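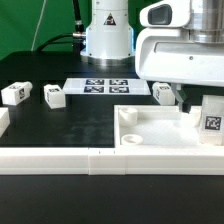

August 9, 2023
Drerkside notebook, black table, blocks and marker plate

A good long afternoon on the blocks, and I want to get it down before I forget which thing I changed and which thing I only meant to change. I started by going over the tabletop with the soft cloth and plain water. The matt black is lovely under the lights but it keeps every fingerprint, and if you use the spray from the Zirkgate cupboard it goes faintly shiny in patches, so please don't, however tempting it looks when you're in a hurry (I have done it, I know). I let it dry over a cup of tea.

Then the blocks. We have four white ones out at the moment, all with little printed tags on some faces but not on all of them, and that is how I'd like to keep it for now. I did think about tagging every side. The trouble is that the tags are small and fiddly and it takes me an age to get one square to the edges, and once it's down crooked it's down crooked. I weighed the four together on the kitchen scales while I was at it, 446 g, and wrote that in the front of the book where the old figure was.

On the tags: the last sheet came out a bit grey. I'd printed on the draft setting without noticing. Reprinted at full black, let the sheet sit, and cut with the new blade and the steel rule. Leave a margin of white all the way round when you cut, 3 mm if you can manage it. The block is white anyway so a tight cut looks as though it ought to be fine, but the faces aren't quite the same white as the paper and the corners catch when you slide a block along the table. I spoiled a few before I slowed down. There are spare tags in the envelope marked Kozłowski, the one with the torn flap, and they're in number order, so do put them back that way.

The marker plate took longer than it should have. It's the flat white one with the four square markers, two by two, and plain white to the right of them. I put it back in the middle band of the table, a bit to the right, and nudged it until I was happy, then went away and came back and nudged it again. I still think a bit of tape at two corners would save us all a lot of bother, but the tape we have is glossy and I didn't like it against the black. Matt tape is on the Stenholm order. Until it comes, please lift the blocks over the plate and don't push them across it, and if you do knock it (easily done with a sleeve) just write a line in here with the time so that whoever sits down next knows to check.

Backdrop: the green is still hanging as it was. It could do with a steam. I had the steamer out and then couldn't find the long lead, so that's one for later in August.

I scattered the blocks by hand for the last hour, a fresh arrangement each time, and found that I'm not nearly as random as I'd imagined. I seem to like everything to sit politely apart, and I favour the side nearest my own chair. I did 12 layouts and sketched each one on squared paper. Halfway through I began dropping them from the height of a mug, and those layouts look much more natural to me, though one block went on the floor and got a tiny dent in a corner. It's an untagged corner, thank goodness. I've put a pencil dot next to the dent so we can tell it was there already.

Left to do:
Matt tape, when it arrives.
Steam the green cloth, find the lead.
Recut the two tags I wasn't pleased with. They'll do, but I keep looking at them.
Ask whether anyone minds the pencil dot.
Squared paper is nearly finished, same sort as before please, the pad with the stiff back.

Cloth is rinsed and over the radiator. Sketches are tucked inside the back cover.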